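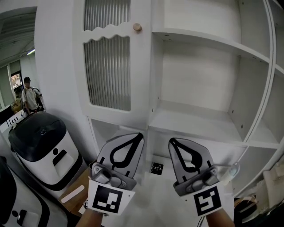
White built-in with a ribbed frosted glass door and round wooden knob.

Repainting Built-In Cabinets with Waterborne Enamel

Written by Leonor Mota
Filed under: Paint and Finishing

Contents
Scope
Materials
Step 1. Remove and label
Step 2. Clean
Step 3. Fill and sand
Step 4. Mask
Step 5. Prime
Step 6. Apply the enamel
Step 7. Cure and refit
Defects and repairs
Reader questions

Scope

These instructions cover wood and MDF built-ins that already carry a sound coat of paint. They also apply to factory-primed doors that were never top-coated. They do not cover peeling thermofoil, raw oak with open grain, or shellacked antiques. Thermofoil that has started to lift has to be stripped to the substrate before any of the steps below will hold.

Paint in houses built before 1978 in the United States may contain lead. Test it before sanding. If the test is positive, stop and follow the lead-safe procedure for your state.

The worked figures come from a wall unit we repainted last October: six doors, four drawer fronts, and open shelving between two uprights. Labor was 25 hours spread over nine days. Most of the nine days was drying time. Materials came to $378, including a sprayer tip and one gallon of enamel that was tinted wrong and could not be returned.

Materials

Degreaser that rinses with plain water
White nylon scrub pads
Two-part wood filler for dents and old screw holes
Painter's caulk, paintable, for gaps between the face frame and the wall
Sanding sponges or sheets, 180, 220, and 320 grit
Vacuum with brush attachment
Tack cloths or damp microfiber cloths
Bonding primer, waterborne
Waterborne alkyd or urethane enamel, satin
2 inch angled sash brush, synthetic bristle
4 inch microfiber or fine foam rollers
Masking tape, delicate-surface grade, 1 inch
Paper or film for floor and countertop
Painter's pyramids or scrap blocks with a screw through each corner

Buy the primer and the enamel from the same line when possible. If they come from different manufacturers, read both data sheets and confirm that the primer is listed as suitable under waterborne enamel.

One gallon of enamel covers between 300 and 400 square feet in a single coat. To estimate the requirement, measure the height and width of each door, multiply, and double the result for both faces. Add the face frame as if it were solid, without deducting the openings. Shelves are counted top and bottom. Our unit measured 150 square feet by this method, so two coats came to 300 and one gallon was enough.

Step 1. Remove and label

Take off all doors and drawer fronts. Painting doors in place saves an hour at the start and leaves runs along the hinge side, missed strips behind the hinge, and a paint bridge between door and frame that tears when the door is first opened.

Number each opening from left to right, top to bottom. Write the number on a piece of tape and stick it inside the cabinet. Write the same number in pencil inside the hinge cup of the matching door and cover the cup with tape. The pencil mark stays readable under the tape and is not sanded away.

Remove knobs, pulls, catches, and hinge plates. Put the hardware for each opening in its own bag with the opening number on it. Do not mix hinges between doors, even when they look identical. Older hinges wear to their own screw holes.

If the knobs are wood and will be refinished, set them on machine screws pushed up through a strip of cardboard. They can then be sanded and coated without being handled.

Glass panels: turn the door face down on a padded surface and check how the glass is held. Clips or screwed beads come off easily, and the glass should come out. Glass set in silicone or behind pinned beads is usually better left in place and masked. Prying at pinned beads splits the rabbet more often than it frees the glass.

Step 2. Clean

Clean before sanding. Sanding a greasy door pushes the grease into the scratches, and primer will crawl away from those areas later.

Mix the degreaser as directed. Scrub with a white pad, working along the profile edges with a folded corner. Pay attention to the area around each knob and the lower third of any door near a stove. Rinse twice with clean water and a cloth that is wrung out hard. Change the water when it clouds.

MDF must not be soaked. Wipe routed edges with a damp cloth only and dry them at once. Let everything stand for two hours.

Check the result with a piece of tape. Press it onto the surface near the knob hole and pull it off. If it releases without any grip, clean again.

Step 3. Fill and sand

Fill dents, chips, and any knob holes that will not be reused. If the new hardware has different spacing, drill after painting. Two-part filler sets in 20 to 30 minutes and sands flush without sinking. Lightweight spackle is acceptable for nail holes on the face frame but not for door edges.

Sand flat areas with 180 grit until the sheen is gone. No bare wood needs to show. Runs and brush ridges from the last paint job have to be leveled at this stage; enamel in satin or higher will show them clearly in side light. Use a sponge on curved and molded profiles. Light pressure is sufficient on edges, where the old paint is thinnest.

Vacuum all surfaces, then wipe with a tack cloth or a barely damp microfiber cloth. Vacuum the floor as well and leave the room closed for half an hour before opening the primer.

Caulk the joint between the face frame and the wall after sanding. Keep the bead small. Caulk that is too thick cracks under enamel.

Step 4. Mask

Cover the floor and counter first, then tape the edges. On the cabinet itself, mask drawer slides, hinge mounting holes that are staying in use, and the interior if it will not be painted.

Glass left in the door needs careful masking. On smooth glass, run the tape to the bead and press it down with a plastic card. On ribbed or reeded glass the tape bridges the low spots and paint runs into the channels. Check which side carries the ribs. If the ribbed side faces you, use one of these methods:

Apply liquid masking film with a small brush along the first half inch inside the bead, let it dry, and tape over it. After the final coat, score the paint line and peel.

Rub a thin line of lip balm along the glass, paint with a nearly dry brush, and scrape with a plastic blade the next day. Keep the balm off the bead, where it will stop the paint from sticking.

Step 5. Prime

Stir the primer for two minutes. Do not shake it.

Cut in the profiles and inside corners with the brush, then roll the flat areas while the cut-in is still wet. Work on one door at a time. Start with the back, let it dry to the touch, turn it over onto the pyramids, and do the front. Any pyramid marks will then be on the back.

Let the primer dry for the time on the can plus half again if the humidity is above 60 percent. Scuff with 220 grit. The primer should powder. If it rolls into small crumbs, it is not dry.

Routed MDF edges absorb the first coat and stay rough. Sand them with 220 and prime them again. Knots and old water stains that show through need a spot coat of stain-blocking primer.

Step 6. Apply the enamel

Room temperature should be between 60 and 80 degrees Fahrenheit, with fans off. Strain the paint through a cone filter into a clean tray. Fill the tray no deeper than a quarter inch and keep it covered between doors.

Order of work on a frame-and-panel door:

1. Panel edges and inside profile, brush
2. Center panel, roller, unless it is glass
3. Rails, the horizontal members
4. Stiles, the vertical members
5. Outside edges, nearly dry roller

Lay the paint on, then tip off once with the brush held low. Waterborne enamel starts to set within a few minutes. Going back over it after that point leaves drag marks that have to be sanded out. Leave small flaws alone until the coat is dry.

Doors with a curved or scalloped edge collect paint in the low points of the curve. Look at them again five minutes after coating and lift any bead with the tip of an unloaded brush.

Allow 16 hours, sand lightly with 320, wipe, and apply the second coat. White over white usually covers in two coats. Deep colors may take three.

Step 7. Cure and refit

Enamel is dry to the touch in a few hours and hard enough to handle after three days. Full cure takes up to 30 days. Rehang the doors on the fourth day at the earliest, with felt or clear bumpers at the contact points. Do not use shelf liner or set heavy items on painted shelves for two weeks. For the first month, clean with water only.

Remove tape at a low angle while the last coat is still slightly soft. If it has hardened, score the line with a fresh blade first.

Defects and repairs

Craters or fisheyes: grease or silicone residue. Let dry, sand out, clean, spot prime, recoat.

Orange peel from the roller: nap too long or paint too thick. Sand with 320 and recoat with a fine foam roller.

Sticking at the face frame: coat not cured, or the gap is too small. Adjust the hinge first. If the gap is still under 1/16 inch after a month, sand the edge and recoat it.

Yellow spots: tannin or an old stain. Spot prime with stain blocker.

Reader questions

Joana Veloso: Can the enamel go over the primer after a week's delay?

Yes, on most products. Scuff again with 220 and wipe before coating. Check the data sheet for a maximum recoat window.

Cristóvão Matos: My doors are 35 inches tall and sag when I turn them on the pyramids. Any fix?

Use six supports per door, with the middle pair under the stiles. Turn the door with a second person and keep hands on the edges.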